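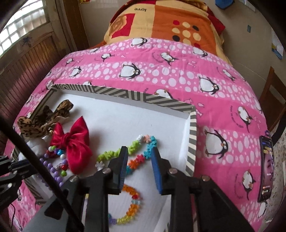

Donnie Galbraith preguntaba en los comentarios de la edición anterior si de verdad hace falta un paso propio para los lazos, porque en su casa se ponen con las pulseras en la misma bandeja y, según escribe, «se encuentran igual de rápido». La respuesta corta es que una bandeja para todo sirve bien durante el día. Para guardar por más tiempo conviene separar, y de eso trata esta sección.

Sección 3. Bandeja de accesorios: preparación, uso diario y cuidado

3.1 Para qué sirve esta sección

La guía Niria se ocupa del orden en el dormitorio. En la sección anterior se ha hablado de los cajones. Ahora hablamos de las cosas pequeñas que se llevan en el pelo o en la muñeca: lazos de tela, pulseras de cuentas, cadenas de cuentas con forma de flor, gomas, pinzas. Son cosas de poco peso que se pierden con facilidad, y casi todas sufren si se aprietan.

No es necesario comprar nada especial. Vale cualquier bandeja baja con el borde levantado, como la blanca con el borde de rayas grises y blancas de la foto. Si usted tiene el juego Horkura completo, use la bandeja grande para el paso 3.3 y las cajas pequeñas para el paso 3.5.

3.2 Antes de empezar

1. Busque una superficie clara y plana. Una cama hecha es buena para clasificar: las cuentas que caen no ruedan lejos y no se golpean. La colcha debe estar estirada.

2. Limpie el fondo de la bandeja con un paño apenas húmedo y séquelo bien. Si quedan pelos o polvo en las esquinas, sáquelos con un pincel seco.

3. Ponga al lado una hoja de papel y una caja vacía. La hoja es para las piezas que hay que reparar; la caja, para las que ya no se usan.

4. Lávese las manos y séquelas. La crema de manos deja marca en el satén.

Nota: si en la casa hay niños menores de 3 años o animales, haga la clasificación con la puerta cerrada. Una cuenta suelta puede tragarse.

3.3 Clasificar el contenido

1. Saque todo de donde está ahora (cajón, bolsa, neceser) y póngalo en la bandeja sin ordenar. Si no cabe, haga dos vueltas. Es mejor que llenar la bandeja hasta arriba.

2. Levante primero las telas: lazos, cintas, pañuelos, prendas blandas. Las telas enganchan los hilos de las pulseras, por eso salen antes. Un lazo estampado, por ejemplo de leopardo, y uno de satén rojo pueden estar uno al lado del otro, pero no uno encima del otro.

3. Mire si debajo de la tela ha quedado alguna pulsera. Sacuda la tela con suavidad encima de la bandeja, nunca encima del suelo.

4. Separe después las pulseras de cuentas redondas. Póngalas abiertas, en curva natural. No las doble en forma de ocho.

5. Deje para el final las cadenas largas de cuentas. Son las que más se enredan. Si una cadena está enredada, no tire de los extremos: apóyela en la bandeja y abra el nudo desde el centro, con dos dedos o con un palillo de madera.

6. Revise cada pieza. Si el elástico se ve entre las cuentas más de lo normal, o si está blanco y seco, pase la pieza a la hoja de papel.

Cuidado: no corte un elástico con nudo para «arreglarlo rápido». Las cuentas saltan todas a la vez. Ponga antes un trozo de cinta adhesiva a cada lado del nudo.

3.4 Uso diario de la bandeja

La bandeja abierta es para lo que se usa esta semana. El resto va en cajas. Esta es la regla que más cuesta a las familias, y también a mí me ha costado — mi hija quiere tener todo a la vista.

1. Elija un sitio fijo para la bandeja: la cómoda, un estante bajo, la mesa junto a la ventana. Si elige la ventana, lea antes el punto 3.6.

2. Ponga las telas en la parte del fondo y las cuentas en la parte de delante. Así la mano no pasa por encima de los lazos cuando busca una pulsera.

3. Por la noche, deje en la bandeja lo que se ha llevado durante el día. No lo deje en la mesilla, ni en el borde del lavabo.

4. Una vez por semana, saque lo que no se ha usado y devuélvalo a su caja.

Nota: las bandejas con borde bajo se vuelcan poco, pero se llevan mal de una habitación a otra. Si tiene que moverla, use las dos manos y quite antes las piezas que pasan por encima del borde.

3.5 Guardar por más tiempo

Para las piezas de fiesta, de verano o de un disfraz.

1. Lazos. Rellene cada bucle con un poco de papel de seda blanco, sin apretar. Estire las puntas con los dedos. Póngalos en una caja donde la tapa no toque el lazo. Las cajas Leckie de 8 cm de alto son suficientes para casi todos los lazos de niña; para los muy grandes hay que buscar una más alta.

2. Lazos con anilla o pieza de metal. Envuelva el metal en papel de seda por separado, para que no marque la tela.

3. Pulseras de cuentas. Cada una en su bolsita de tela o de papel. El plástico cerrado no es bueno para el elástico.

4. Cadenas de cuentas con forma de flor. Póngalas en espiral sobre un cartón redondo y sujételas con dos puntos de hilo. Los pétalos se enganchan entre ellos, también cuando la cadena está quieta en la caja y alguien mueve el cajón.

5. Cuentas sueltas. En un bote con tapa de rosca. Un bote de 100 ml es suficiente para empezar. Si ya tiene más de 400 cuentas, sepárelas por tamaño y no por color; el color se ve a través del bote, el tamaño no tanto.

6. Escriba en la tapa qué hay dentro. Una o dos palabras bastan.

Cuidado: no guarde en la misma caja satén rojo y tela blanca. El rojo puede pasar a la blanca si hay humedad. En mi casa ocurrió en febrero, con una cinta que parecía muy segura, y la mancha no salió con nada.

3.6 Limpieza y cuidado

Satén. No lo frote. Si hay polvo, use un cepillo muy blando en la dirección del brillo. Si hay una mancha, toque con un paño blanco húmedo y deje secar al aire. La plancha, solo tibia, por el revés y con otro paño en medio.

Telas estampadas. Antes de lavar, pruebe en una punta que no se ve. Lave a mano, en agua fría y con poco jabón, y no retuerza.

Cuentas. Páselas con un paño seco después de usarlas. No las meta en agua: el agua entra en el agujero y se queda junto al hilo. Las cuentas con brillo o con puntos pintados pierden el dibujo si se limpian con alcohol.

Bandeja. Agua tibia y jabón neutro. No use estropajo en el borde si lleva dibujo.

Sol. Los colores fuertes aguantan algo más que los claros, pero todos se van con el tiempo. El lila es el que peor resultado me ha dado. No deje la bandeja al sol directo del mediodía.

3.7 Problemas frecuentes

La pulsera se ha quedado grande.
El elástico está cansado. No haga un segundo nudo encima del primero, hay que enhebrar de nuevo.

El lazo no recupera la forma.
Cuélguelo de una pinza en el baño mientras alguien se ducha, después rellene los bucles con papel y déjelo una noche.

Las cuentas hacen ruido cuando se mueve la bandeja.
Ponga en el fondo un fieltro fino cortado a medida. No lo pegue, tiene que poder lavarse.

Faltan cuentas de una cadena.
Busque primero dentro de los bucles de los lazos y entre los pliegues de las telas. Después, en las esquinas del cajón antiguo. Si no aparecen, se puede quitar una cuenta del lado contrario para que el dibujo quede igual.

3.8 Repuestos

El hilo elástico se vende en rollo en la tienda Aninstead, junto con las bolsitas de tela. Pida el hilo transparente para cuentas claras y el negro para cuentas oscuras. Lleve una cuenta de muestra, porque el agujero no es igual en todas y el hilo grueso no pasa por las pequeñas.

Texto revisado el 11 de abril de 2022. Los cambios respecto a la edición anterior están en los puntos 3.3 y 3.5. La sección 4 trata de los cinturones y los bolsos.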